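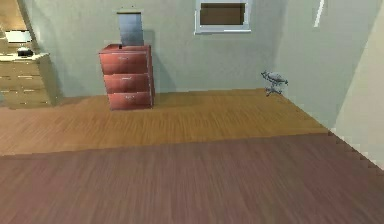
You keep telling us how many homes you have been to and never whether they are any warmer, one tenant wrote on the back of our spring feedback form, and we have not found a better way to begin this report. It is a fair complaint. Most of what follows is an attempt to answer it, and in places the answer is that we don't know.

Last updated: June
Reading time: 5 minutes

Driltach Warm Rooms: second progress report to the fund

Where we are

The grant pays for draught work and secondary glazing in 48 rented homes in and near Alness, with temperature and damp readings taken before and after. By the end of May the work was finished in 38 of them. The rest are either booked or stuck, and the stuck ones are dealt with further down.

On paper that puts us slightly ahead of the plan you agreed. We would ask you not to read too much into it. The plan counted a home as finished when the fitter left. We have come to think this was the wrong test, and we wrote it ourselves. A home can be finished in that sense and still have a gap under the back door, and we have been in two where this was so.

What the readings say

Each home has a Lam monitor in the living room and another in the coldest bedroom. The "before" readings were taken in January and February and the "after" readings from March onwards. It will have struck you that March is warmer than January. It struck us too, rather late. The first draft of this report had a cheerful chart in it showing bedroom temperatures going up in nearly every home, and we have taken it out. A chart of the temperature outside would have looked much the same.

We compared finished homes with the ones still waiting over the same weeks in April. The finished homes were a little warmer in the mornings. The difference was small, the waiting group is small, and it includes a ground-floor flat where the heating was off for most of the month. We would not want to see it quoted anywhere as a result.

Damp is more promising, or at least harder to explain away. Several tenants have said the inside of the bedroom window is dry when they get up, and the monitors in those homes show a drop overnight that wasn't there before. On the other hand, two homes appear to have got worse. Both had their old trickle vents covered during the work. Calska, the fitting contractor, says the vents were already blocked with paint. Our survey notes say nothing either way, which is our fault for not having a box for it on the form. The form has one now.

Savings

The application said each household would save £300 a year. That figure came from the glazing supplier's brochure and we should not have used it without saying so. We have so far seen bills from only a handful of homes, and they cover different periods, on different tariffs, some of them estimated by the energy company. Nothing in them supports the figure. Nothing in them rules it out. We propose to drop it from all our leaflets now and return to the question after a full winter, and we would be grateful if the fund's own web page about the project could do the same.

There is a further difficulty with savings which we hear at the door. Some tenants were not heating the bedrooms at all. If the work lets them put a radiator on for an hour in the evening, they will be more comfortable and the bill will go up. We think this is a good outcome. Your reporting template will show it as a failure, because the only line it can go on is energy used.

Money

Spending is within budget overall. Glazing materials came in under the estimate. Repeat visits did not: we set nothing aside for them and have spent £1,224, mostly on panels measured wrongly the first time and on rehanging one front door that would no longer shut. Calska has agreed to bear the cost of further re-measures. It has not agreed to pay back the ones already done, and we are still asking.

The training day in February was paid for in full and poorly attended. The slides were good. We doubt that anyone draught-proofed anything as a result, and we do not plan to run the second one unless you want it. The money would be better spent on vents.

The homes still to do

Three are waiting for landlords to sign. One landlord has had the form since before Christmas and answers every call very pleasantly. Two tenants have changed their minds, both after seeing the panels in a neighbour's house, and their reason was that the panels are awkward to lift off for cleaning. We tried it and they are right. The others are ordinary bookings and should be done by August if the fitters keep to their dates, which up to now they have done about half the time.

We do not want to fill the gaps with easy homes just to reach the total. There is a list of newer flats whose owners would say yes tomorrow. They don't need the work.

What we are asking for

First, permission to keep the monitors in place until the end of next March, so that one winter can be set against another. This costs very little beyond batteries and the time taken to visit.

Second, permission to move the money for the second training day into opening or replacing vents, starting with the two homes where the damp has risen.

Third, a change to the way we report. We would like to count a home as finished only after a return visit at least six weeks later, with the tenant's own view written down. On that test our present total would fall, and we would expect it to stay behind the plan until the autumn. The next report is due in October and will use whichever count you prefer, but we would rather send you the lower one.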